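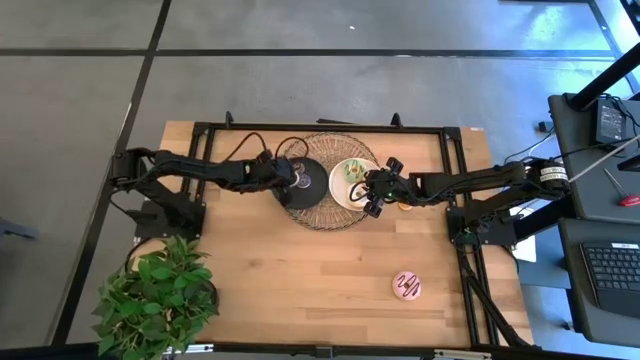

Pourquoi je ne lis plus les quatrièmes de couverture

J'ai arrêté en juin, sur un quai de gare, avec un roman dans chaque main et un train qui n'attendait que moi pour partir. Le premier, c'était Aliyu, de Binta Amadi. Le second, je vais taire son titre, parce que je l'ai trouvé très mauvais et que je n'ai pas envie de me fâcher avec son éditeur. Au dos d'Aliyu, on m'apprenait que le frère allait mourir, que la sœur allait partir à sa recherche malgré tout, et qu'elle découvrirait « un secret enfoui ». Tout ça en 9 lignes ! Or le frère meurt page 140, dans un chapitre où l'autrice se donne un mal fou pour nous faire croire qu'il va s'en tirer. J'ai lu ces pages magnifiques en attendant l'enterrement.

Alors oui, je connais la réponse, on me la sert à chaque dîner : il faut bien vendre. Mon amie Leonie Auer, qui a rédigé ces textes pendant des années chez Plomley, me dit qu'elle avait en gros 1000 signes pour convaincre quelqu'un debout, pressé, manteau sur le dos. Je la crois. Je crois aussi qu'elle aurait pu convaincre avec la première page du livre recopiée telle quelle. Moi, c'est toujours une phrase qui me fait acheter (une phrase bizarre, de préférence, avec un verbe que je n'attendais pas).

Et puis il y a le vocabulaire. La vie qui « bascule ». Le passé qui « ressurgit ». Les mots « bouleversant » et « lumineux », qui se promènent toujours ensemble comme deux vieux cousins. Essayez donc de retrouver un roman précis à partir de ces mots-là ! Plollilent, le dernier Efe Ogunleye, est un livre drôle, franchement drôle, j'ai ri toute seule dans ma cuisine, et sa quatrième parle d'une « méditation sur la perte ». Certes, on y perd un chien. Il revient au chapitre 3.

Ce qui m'agace le plus, c'est qu'on traite le début d'une histoire comme une formalité à expédier. Un romancier passe des mois à décider à quel moment on saura que la mère est malade, que la maison est vendue, que le narrateur ment. Et hop, le dos du livre dit tout avant même qu'on ait trouvé ses lunettes.

Ma méthode, pour ce qu'elle vaut : j'ouvre à la page 10, je lis un paragraphe, j'achète ou je repose. Je me trompe souvent. J'ai ramené comme ça un pavé de Yao-tsung Hsiao sur des géomètres, que j'ai abandonné au bout d'une semaine, et Tultden, de Vitória Teixeira, que j'ai déjà offert à ma sœur, à mon dentiste et à la voisine du dessus. De quoi parle Tultden ? Je ne vous le dirai pas, et s'il vous plaît, ne retournez pas le livre.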